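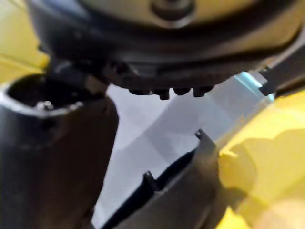
Arm two is up at Jeltcombe

Quick one from the packing side before this goes to print. For anyone who missed the board by the time clock: the second yellow arm is on line 2 as of 5 November 2021 and it is staying. First one has been on the end of line 1 since May. Same make of gripper on both, same black fingers, same tube down the side. If you learned your way around the first one you already know where to keep your sleeves.

What it does. Picks trays off the belt, sets them in the shipper, goes back for the next. All day. It does not tape, it does not label, it does not check the date code. Those are still ours. Night shift keeps asking about the labels so, again, no.

What changes for people. This is the part most of you wrote in about, so most of the space goes here.

Nobody on packing is losing hours over arm two. Management at Wilik put that in writing and the letter is pinned up in the break room, left of the microwave, please stop putting the bowling flyer over it. The letter covers Jeltcombe only. It says nothing on the Saxena building and we asked about that. No answer yet. We will ask again.

Two spots on line 2 go away as lifting spots. The people in them move to feed and to the new job, which is called cell tender on the paperwork and "babysitting" by everybody else. Same pay grade for now. The stewards think tender should be a grade up, given you have to sign off on a lockout and do the gripper check, and that got raised at the last meeting. Wilik said they would look at it. Got it in the minutes.

Shoulders. Line 1 folks say it straight out, their shoulders feel better than they did in the spring. Feet feel worse. You stand in one place more when you tend, and the mat by the cell is thin and hard. Better mats are on order from the same place that did the loading dock. If yours is curling at the edge, tell your lead, don't tape it down yourself, somebody already went over on a taped one.

It is also kind of dull. We got 17 notes in the box about arm one over the summer and dull was in a lot of them. Lifting was hard but you talked to the person across from you. Now the person across from you is a fence. Line 1 started swapping feed and tender at every break and that seems to have helped, so line 2 will do the same from the start. Swap at the break, not when you feel like it, the tender has to log off first or the cell faults out.

Speed. The arm can go faster than we run it. Everybody has worked that out. The rate on line 2 is set at 429 trays an hour and it is not supposed to be moved by anyone on the floor, leads included. If you see a different number on the screen write it down with the time and hand it to a steward. On line 1 it crept up in August and feed was drowning for most of a week before it got put back. Not doing that agian.

The gripper check. Tender does this at start of shift and after any jam. Lockout on first, your own lock, your own tag, key in your pocket. Then:

Look at the fingers for cracks. They are plastic and they do crack.
Wipe down the fingers and the ring above them, dry cloth only. No spray. The blue stuff from the sinks gets in the connectors.
Look at where the tube sits. If it has shifted, leave it alone and call maintenance.
Any play in the wrist when you push on it, same thing, call.
Initial the sheet. Full initials, not a squiggle.

It should take you 20 minutes the first few times and a lot less once you know it. Take the time. Production knows it is on the clock and the line start has been moved to allow for it. If a lead tells you to skip it because the truck is waiting, the answer is no and you can say this newsletter told you so.

Crushed trays. Yes, it crushes some. Mostly the short ones with the thin lid, mostly when the belt is wet. The Zutent techs came out twice and turned down the grip, which fixed the crushing and then it started dropping them. They have it somewhere in between now. Crushed trays go in the gray tote, not the trash, quality wants to see them. Nobody gets written up for a tray the arm crushed. We had that fight in June and won it.

Reaching in. Don't. A tray falls over inside the fence, it stays fallen over until the cell is stopped and locked. We know the gate is slow. We know you can get an arm through the gap by the outfeed, and so does Wilik, and there is a guard coming for that gap. Until then tape on the floor is the line. Stay behind it.

Training. Everyone on packing gets it, both shifts, temps too. That last part took some doing. Temps were going to be left off and put on feed only, which would of meant the same few people feeding all night with no swap. Sessions are on paid time in the small room upstairs. Sign up sheet is on the door. Bring your lock if you have one, if you don't you will be given one there. There is a short written part and you can have it read to you if you want, just ask, plenty of people did for the first round.

If you did the arm one training you still need to come for the second half, the stop buttons on line 2 are in a different spot. One at the gate, one on the post by the label printer. Go find them before your shift and put your hand on them.

Still open, and we will put the answers in the next issue if we get them: the grade for tenders, the Saxena building, who covers a tender on bathroom break (right now it is the lead, and the lead is never there), and heat inside the cell in summer.

Notes in the box as usual. Names optional. If you work nights and can't get to the box, hand it to whoever is steward on your shift and it will get walked over.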